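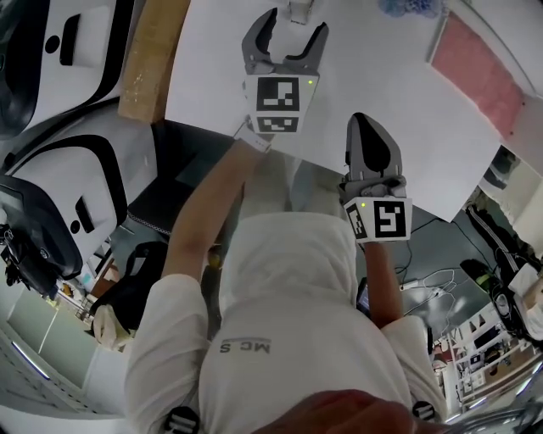
A work surface under a big white sheet, from overhead.

Give Us Back the Big Table

By Liv Moen
Friday, March 8, 2024

I want to talk about tables. Big ones! The kind you can spread out on, with room for your elbows and your neighbor's elbows and a plate of toast nobody has to balance on a stack of mail. I have been in love with big tables my whole life and I think we gave them up much too easily.

My apartment has a table that folds down from the wall. It's a clever thing, and when the man from the furniture store showed me how the leg swings out I was truly impressed. Then I tried to cut out a pair of curtains on it. I ended up on the floor, on my knees, with pins in my mouth and the fabric creeping under the couch every time I turned it. The curtains hang a bit crooked to this day. I don't blame the table for that (okay, I blame it a little).

When I was growing up, the kitchen table was eight feet long and had come out of a school that was being torn down. You could have a whole jigsaw puzzle going at one end and still feed six people at the other. My aunt rolled out dough on it. My brother took a bicycle apart on it, on newspaper, and got yelled at, and put the bicycle back together on it anyway. If you were doing homework and somebody sat down across from you to shell beans, you ended up shelling beans too, and usually they ended up helping with your fractions. I learned more at that table than I did in most classrooms.

Now look at the places we live and work in. Counters have gotten huge, I'll give you that. Everybody has an island. But you perch at an island. You lean on it with a coffee and then you wander off. The seats are too high for kids and too high for my mother, who is short and proud and will not be helped up onto anything. And there's usually a sink or a cooktop planted right in the middle of it, exactly where you'd want to lay out a map.

Desks are going the same way. At my last job we had the narrow ones in rows, each about as wide as a person with their arms at their sides. I worked there three years and I don't think I ever unrolled a drawing all the way. We'd look at the left half, then we'd look at the right half. People made mistakes in the middle! I made one myself, a doorway that two different people thought the other one had measured.

So you can imagine how I felt when the Gittins branch library pulled out a bank of old computer carrels last July and put in one enormous table. It's 16 feet of solid, scratched, slightly wobbly table, bought secondhand for 60 dollars from a print shop that was closing. I go most Saturdays. I have seen people sort through family photographs there, and wrap wedding favors, and sew. There was a father and daughter with a cardboard volcano. One very quiet teenager spent a whole afternoon drawing a single long dragon on shelf paper and kept having to ask us all to scoot down, and we were delighted to scoot.

It changes how people behave, too. At a small table you guard your space. You put your bag down like a fence. With a big one you start out at the far corner being polite, and an hour later someone has asked to borrow your scissors, and then you're hearing all about the quilt. Ikhsan Halim, who I'd only ever nodded at in the elevator of my own building, turned out to bind books. I found that out because he needed somebody to hold the other end of a sheet of endpaper. He has since taught me to do a simple pamphlet stitch and I have made far too many notebooks. Please come take one.

I know what the objections are. Space costs money. A table like that takes up the room of some 30 square feet of shelving or four small desks, and there are people who will tell you it sits idle half the week. I've heard it called old-fashioned, which I don't mind a bit. I've also heard that a shared table is noisy, and I have to admit that's fair. The woman with the grommet press was a trial. But the library put her on Tuesday evenings, and the people who want silence have the whole upstairs.

The money argument bothers me more. We count the seats in a room and we never count what can be done in them. You can fit 50 people in a room with little tablet-arm chairs and not one of them can open a newspaper. I would like whoever plans our schools and community rooms to bring one real project with them on the day they choose the furniture. Bring a dress pattern. Bring a tax return with all its receipts! See how far you get on a surface the size of a cafeteria tray.

For those of us in small apartments, there are things you can do. A plain door laid over two sawhorses makes a wonderful table, and it stores flat behind a bed. Throw an old bedsheet over it if you're doing anything with glue or ink, and pick a light color so you can find what you drop. Mine lives in the hallway and I bang my hip on it about once a week. I had my neighbors over in January and put it up in the living room, end to end with the fold-down one, different heights and all, and we made dumplings until almost midnight. There was flour in my shoes.

I've started asking friends who are moving what kind of table they're getting before I ask how many bedrooms there are. Most of them laugh. One of them, though, called me from a yard sale last weekend, quite worked up, wanting to know if a table that used to be for model trains would be ridiculous in a dining room. I told her to measure the front door and then buy it. She had to take the legs off to get it in, and I'm going over on Sunday with a wrench.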